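Laying out the lunch table

Jun 22, 2025
6 min read

Print | E-mail

I've been meaning to write up how I lay out the lunch table, mostly because Randa Geagea asked me to put it in an e-mail in February and I never did. She is setting up her own now, in the front room at Flivimer, and it will be easier for both of us if it's written down somewhere she can find it.

The table is small. It's light-coloured wood with a fine straight grain, and it has two holes cut in the top, which is the first thing you need to know about it. The larger one is big enough to be a nuisance. I lost a teaspoon and a good part of a bag of dried beans before I learned to look where I was putting things. I have thought about plugs for them and Yammine sells some, but only in grey and only in packs of 16, so for now the holes stay as they are and I work around them.

Start with the cloth. Mine is black and there is a lot of it. I hang it so it comes down behind the table with plenty to spare at the sides. I used to iron it. I stopped because the folds come back within the hour and I like them soft anyway. What matters more is lint. Black cloth shows every crumb and every bit of fluff, so I go over it with a damp hand before anything else comes out of the cupboard, and again after the toaster has been moved.

The foam letters go up next. They are fat, cheerful things in pastel colours with a border around each one, and I put them up in a curve with a bit of tilt. Straight lines are harder than they look. If one letter is a centimetre off in a straight row, you see it from across the room, and in a curve you don't. I do the middle one first and work outward. The lavender U is my favourite colour of the lot. The peach M is the heaviest of mine and the one most likely to sag, so it gets extra pins.

Then the food, and this is the part Randa wanted to know about.

I think of the table as a back row and a front. The back row is for things that stay put: the drink, the sausages, the tray of beans and grains, the chopsticks. The front is for whatever is being put together, and that area needs to be left as clear as you can manage. On a table this size you get room for two plates in front and that's your lot. I tried three last winter and spent the whole lunch picking one up to get at another.

The divided tray has been the most useful thing I've bought for this in years. It came from Brellell, it's plain white, and it has a little tab at the front that you can pull it forward by. I put the dark beans in one corner, the green in the next, and the pale grains below. I don't fill every section. Leaving one with hardly anything in it gives you somewhere to put the odd bean that has ended up in the wrong company, and you will want that more often than you'd think. Three colours are enough. Guðlaug Kárason uses hers for nuts and dried fruit and fills it to the brim, and then she has to carry it with both hands and can't open the door.

Sausages go on a round plate, two at a time, side by side on the diagonal. I use the pale green-blue one. Brown food looks better on that plate than it does on white, and I have tested this on more people than wanted to be asked. If you line them up straight across they tend to roll. On the diagonal they seem to sit better, though that may be the dip in my plate.

Chopsticks stand in the clear glass holder to the right of the tray, with something in the bottom so they don't rattle. The bottle goes at the far left. A small one is fine, because a tall one gets knocked and then you have the cloth to deal with.

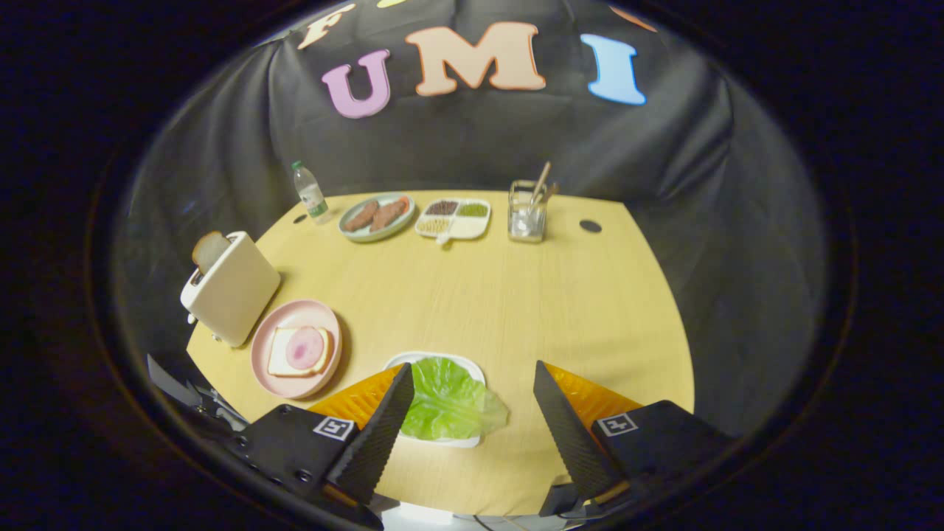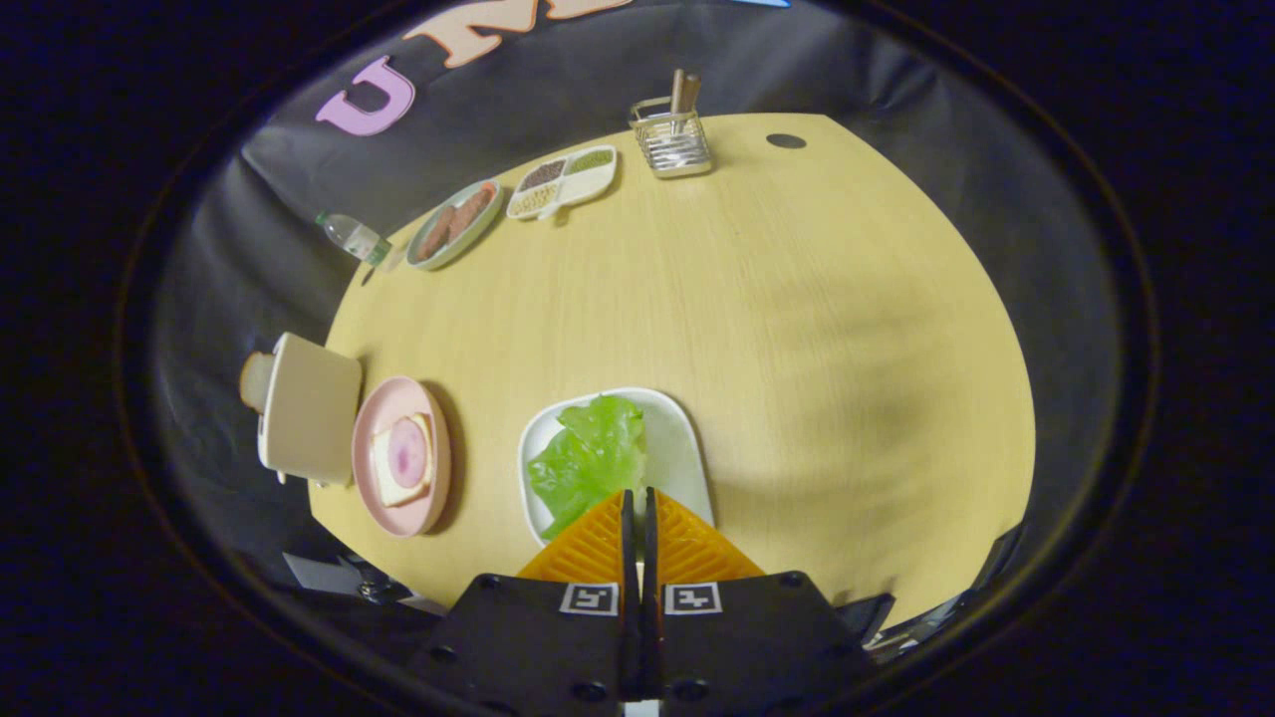
Same table, same black cloth behind it.

The sandwich is the simplest thing on the table and it causes the most discussion. My way is one plate for the bread and another for whatever hasn't gone on yet. The bread goes on the pink round plate, with the ham straight on top, a single round slice. The lettuce waits on the white square plate to the right of it. I keep the leaf over on the left half, nearest the bread, and leave the rest of the plate bare. It's a short trip from one plate to the other and the lettuce doesn't get dragged through anything on the way.

Guðlaug puts her lettuce under the ham. I've had it both ways and I can't say it changes the taste, but with a ruffled leaf underneath, the ham slides. On top, it just sits there. If you are closing the sandwich with a second slice it all gets squashed flat and the argument is over. If you're leaving it open, put the leaf on last.

A word on the lettuce itself. Get the bright green frilly kind and pick one good leaf per sandwich. Tear off the thick end of the stem if it's going to stop the leaf lying down. I wash mine in the morning and roll it up in a tea towel in the fridge until I need it. It keeps for a day like that, sometimes two. The bagged stuff is all right for a salad but the pieces are too small for this and you end up chasing them.

For bread I buy the square white loaf with the thin golden crust. I know there is better bread. I like better bread at home. On this table I want slices that are all the same size and fit the round plate with the rim still showing, and the square loaf does that every week without any fuss. The bakery across from Hasura cuts it 11 slices to the half loaf if you ask, which is a decent thickness. Thinner than that and it droops when you lift it.

The toaster lives at the left end. Mine is the cream one, and it has rounded edges, so it doesn't catch on the cloth when I shift it. I paid 29 dollars for it second-hand and the previous owner threw in a butter dish. Because it sits so close to the end of the table, a slice of toast can stick out over the side, above the cloth, and that means crumbs. You can move the toaster in toward the middle if that bothers you, but then you lose the space for the bread plate. I've decided I would sooner brush the cloth. Keep a small dry brush under the table and do it as you go.

Some things I no longer put out. Butter, because it went everywhere. The big cutting board, which took up half the front and was used for one tomato. Paper napkins in a stack, which ended up on the floor any time the window was open. I keep napkins on the chair now and hand them over when they're wanted.

I've also gone off matching plates. For years I had a set of six in cream, and every time something was moved I had to stop and think which plate was for what. With a pink one, a white one and a pale green-blue one I can say "put it on the pink" from the other side of the room and it goes on the pink. It's handy with kids and it's handy with me before coffee. Op shops are full of single plates and they cost next to nothing. Try to get one with a wide rim, which gives you something to hold.

Packing up goes in the opposite order. Front plates first, then the tray (lid on, or you'll be sweeping), then the glass holder, then the bottle. Toaster next, tipped over the sink. Letters come off one by one and go flat in a box with the borders facing up. If they're stacked standing they bend, and a bent letter won't lie against cloth no matter how many pins you use. The cloth comes down last and gets shaken outside. Fold it loosely.

Setting up takes me 16 minutes now if the letters behave. The first time it took most of the morning, and I forgot the bread.

Randa, the spare tray is in the cupboard under the stairs and you're welcome to it. The brush is mine, so you'll need to get your own. I can lend you some black cloth as well, but measure your wall first and tell me how wide it is, since the piece I have left is on the narrow side.

Print this post | E-mail this post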